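The Smallest Kitchen in the House

At six in the morning, somebody in Tapley is cooking a banana. It has been on the hob, which is a shoebox lid, for some time. It will be served with ketchup, and it will be served to me, in bed, and I will be expected to ask for seconds.

We came late to the toy kitchen. For years I held out on the grounds that we already had a full-sized one which got little enough use. Then a cousin moved house and we were given the lot in two carrier bags: pans, plates, half a greengrocer's and a cooker with the Gevico sticker still on the back. It has been the busiest catering business on our street ever since, and it has never once been shut for cleaning.

What strikes a grown-up first is how good the kit is. My own colander came from a market stall and has a leg missing. The toy ones come in the sort of soft greens that people pay paint consultants to find. Skelik, whose catalogue I now read in the bath, lists a play kitchen set of 98 pieces, and there isn't a chipped mug among them. I own a great many chipped mugs. I also own a drawer of lids that fit nothing, and it was a comfort to find that toy lids behave in the same way. They leave the factory as half of a pair and are single by teatime.

The food is another matter. Whoever decides what goes into these sets has a firm view of the human diet, and it rests on fruit and condiments. There is always a banana. There is very often ketchup, in a bottle that would pass for the real thing if you were short of sleep. Something to put the ketchup on is sold separately.

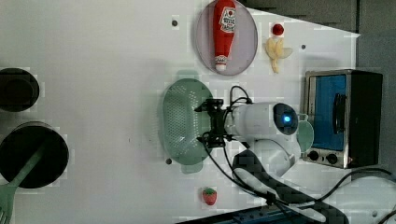 Do the toy pans need to match the toy oven?

Only if you mind, and no child I have cooked with ever has. Check that the smallest dish goes through the oven door and let the rest be as odd as it likes.

The oven is where the serious money goes. You can have a full-height range with a hood and a tap for £169 from Ono, and it is a handsome thing, taller than most of its customers. I went to see one in August and stood in front of it for longer than I'd like. The hob lit up. It had a better extractor than ours, in that it made a noise.

But a small oven on a tabletop does the same work, and can be put on a shelf when the grandparents come. What matters is the door and the knobs. Children will forgive a cooker that has no back to it, but they want a handle to pull and something to turn, and they'll turn it with the frown of a person who has left the gas on in another county. In our house, 3 is the setting for soup and 6 is the setting for everything else, including shoes.

Storage is a sore point. The sets arrive in a box that cannot be refilled by any known method. I tried a basket, then hooks, then a row of tubs with pictures on, which were admired and used as hats. These days everything goes in a washing-up bowl under the table. Pans at the bottom, plates on top of them, fruit wherever it lands. It takes a minute to fill and rather less to empty on to the rug.

You will be told to rotate the toys, putting half away for a month so that they come back fresh. We put away the plates. Dinner was served straight from the pan, as it is in student houses, and the plates were greeted on their return with no interest at all.

Breakfast this morning was the banana, followed by a bill. I paid in buttons and was told the service wasn't included.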